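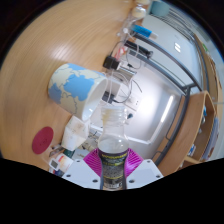
## 4. Results

### 4.1 Supply of pallets and crates

Of the households in the study, 27 built a desk or a shelf for home working from used pallets or fruit crates. All of them lived in the Zindov district, and most obtained their material from the same two sources: the Vema packing hall and the yard of the furniture workshop Wannasri. The packing hall gives broken crates away without payment, but the visitor must take them as they are. The workshop asks a small price and removes the nails first.

This difference had a larger effect on the finished furniture than we expected. Builders who collected crates from the packing hall spent a large part of the first weekend only on sorting. Many boards were split at the ends, where the nails had been driven too close to the edge. When these ends were sawn off, the boards were often too short for the desktop and could be used only for drawers or for side panels. Several participants changed their drawing at this point. They made a narrower desk, or they placed the boards across the desk in place of along it, which requires a stronger frame under the top.

Pallet boards from the workshop were longer and more equal in thickness. However, they were also heavier, and two participants reported that the desk could not be carried up the stairs after assembly. They had to take it apart again in the hall.

### 4.2 Preparing the surface

The desktop is the part with which the user has daily contact, and it received the most work. Three methods were observed. In the first, the boards were sanded by hand and oiled. In the second, they were sanded by machine and covered with several layers of clear varnish. In the third, the boards were left almost raw and a sheet of glass was laid on top.

Sanding by hand was preferred by people who wanted to keep the saw marks and the old printing on the crates. They described these marks with affection, also when the marks made writing on paper difficult. One participant kept the printed word from a crate in the middle of the top and then put her keyboard over it, so that it is seen only when she cleans.

Varnish was chosen by the participants who eat and drink at the desk. They accepted that the color becomes darker and that the wood looks more like a bought product. Oil was easier to apply and easier to repair, but rings from cups appeared on the oiled desks within the first month – in most cases on the right side, close to the hand. The owners did not always see this as damage. Some sanded the place lightly and put new oil on it, others let the rings stay.

The glass sheets gave the flattest surface. They were also the most expensive single item in the whole project, and crumbs and dust came between the glass and the wood. Two of the owners had already removed the sheet at our second visit in October.

### 4.3 Dimensions and storage

A desk depth of less than 600 mm was regarded as too small by almost everyone who used a separate screen. The most satisfied group had a top with a width of at least 1000 mm. Shelves above the desk were usually 300 mm deep, the same as a crate placed on its side, and this depth was considered suitable for folders but too large for small books, which disappeared at the back.

Before the building started, we asked the participants to write down what they wanted to keep within reach. The lists contained mostly work items: pens, chargers, paper, a lamp. When we returned, the desks carried also many things which had not been on any list, such as hand cream, plants, keys and drinks (Figure 2). Very few builders had planned a place for them. In later projects we would therefore suggest to leave one crate without a purpose in the first drawing.

Storage jars hung under a shelf by their lids were tried in four homes. They worked well for screws and paper clips. For pens they were not practical, because the jar has to be turned off with one hand under it, and after a short time the pens lay on the desk again.

*Figure 2. Plastic bottle with a white screw cap above a light wooden desk.*

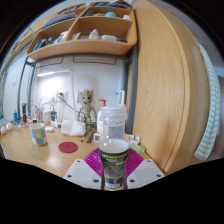

### 4.4 Cost and time

The participants kept a notebook of their purchases. The wood itself was a minor cost. Sanding paper, screws, varnish and brushes together came to more than the wood in every notebook, and three people bought a sanding machine of the type Dromex, which they later lent to neighbors. Time was recorded less carefully. Akosua Odoi, who visited all of the homes, noted that drying periods were often left out, although the room could not be used during them.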